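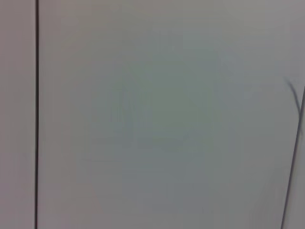 # Drimura Satin 30 water-based furniture enamel

Drimura Satin 30 is a one-component enamel for interior doors, cabinet fronts, shelves and window boards. It dries to an even satin surface, with a gloss level of 30. The paint is made for people who want to renew old furniture at home, and also for small workshops which need a quiet, not shiny finish.

The enamel is sold in 34 ready colors. Other colors can be mixed in the shop from base A or base C. Please note that very strong reds and yellows are possible only in base C, and they need one more coat than the pale colors.

## Where it can be used

- Solid wood, veneer and MDF, after priming
- Old alkyd or acrylic paint that holds well to the surface
- Melamine and other smooth boards, only over Prarum Grip primer

It is not suitable for floors, for worktops or for anything that stands outdoors. On radiators we recommend the separate Drimura Heat enamel. Oiled or waxed wood must be cleaned to the bare wood first. If wax remains in the pores, the paint will separate in small round spots, and sanding between the coats does not help against it.

## Preparing the surface

Take off the handles and, if it is possible, also the doors. Wash everything with a degreasing cleaner, rinse with clean water and let it dry overnight. Sand the surface until the gloss is gone. Kitchen fronts near the stove should be washed two times, especially along the upper edge, where the grease collects.

Cut edges of MDF drink a lot of primer. Give them two thin coats and sand lightly after each one.

## Painting

Stir the can slowly from the bottom. Do not shake it, or small bubbles will stay in the film. For flat doors use a short-pile roller, for profiles a synthetic brush. We test our paints with the Royer foam roller in the small size, but a good microfiber roller gives nearly the same result.

Two coats are normally enough. The second coat can be applied after six hours. In a cold room it is better to wait until the next morning. Doors can be hung again after two days, but please close them carefully in the first 14 days, as the film is still getting its full hardness. During this time do not wash the surface and do not put self-adhesive hooks on it.

## Technical data

| Property | Value |
|---|---|
| Binder | Acrylic and polyurethane |
| Gloss | 30, satin |
| Application | Brush, roller or spray |
| Recoating | After 6 hours |
| Thinner and cleaning | Water |
| Storage | Free from frost, in the closed can |

## Sizes and ordering

The enamel comes in cans of 0.75 and 2.5 liters. Article number for the small can in white is 115, the other numbers are in the color list. Mixed colors cannot be returned.

The Kastberg color card with real painted samples can be ordered separately. Colors on a screen are different from the dried paint, so we advise to compare the card with your furniture in daylight and again in the evening under the lamp. For larger orders, please ask that all cans are taken from the same batch.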